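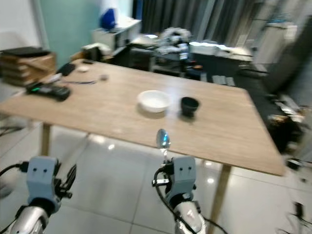 Figura 1. Mesa com tampo claro, tigela branca redonda e copo preto pequeno.

Unidade 6: Medir a colher. Volume, massa e as receitas antigas
Curso de História da Alimentação Doméstica
Docente: Asabe Balogun
Versão de 16 de abril de 2021

1. Ponto de partida

Na aula anterior lemos o caderno de receitas da família Bodine. Muitos alunos me perguntaram por que as quantidades do caderno são tão pouco precisas. A autora escreve "uma colher boa de manteiga", "farinha até que a massa aceite", "uma tigela de leite". Para nós isto parece uma falta de rigor. Para ela era uma informação suficiente, porque a tigela era sempre a mesma e ficava na mesma cozinha.

Chamamos a isto medida de utensílio. O seu valor depende do objeto concreto e perde-se quando a receita viaja para outra casa.

2. Três conceitos que convém separar

Volume: o espaço que o ingrediente ocupa. Mede-se em mililitros.
Massa: a quantidade de matéria. Mede-se em gramas.
Porção: aquilo que uma pessoa recebe no prato. É um conceito social e muda com a época.

A confusão mais frequente nos trabalhos é entre os dois primeiros. Uma chávena de 200 ml cheia de água contém 200 g, mas a mesma chávena cheia de farinha pesa bastante menos, e o peso varia ainda conforme a farinha foi peneirada ou calcada.

3. Colher rasa e colher cheia

No caderno aparecem as duas expressões. A colher rasa nivela-se com o dorso de uma faca. A colher cheia faz um monte, e a altura do monte depende do ingrediente: o açúcar escorre, o cacau segura-se. Rebecca Dal Bello propõe no seu artigo (texto 2 da coletânea) que a colher cheia seja lida como um intervalo e nunca como um número. Eu concordo com ela, embora para converter uma receita inteira seja preciso escolher um valor e declará-lo em nota.

4. Exercício

Converta para gramas a receita do bolo de Clultancombe (folha 3 do anexo). A soma dos ingredientes secos deve dar 585 g. Se o seu resultado se afasta mais de 60 g, verifique primeiro a farinha. Indique sempre qual colher usou e a sua capacidade em mililitros.

O trabalho faz-se em pares. Entrega por escrito, máximo de duas páginas.

5. Leituras para a próxima aula

Young-sook Tak, "A tigela como unidade", texto 4.
Ibrahim Amadi, "Pesar em casa: a balança e os seus inimigos", texto 5, só a primeira parte.

As dúvidas sobre o anexo podem ser enviadas a Bukola Yusuf, que fez a transcrição do caderno.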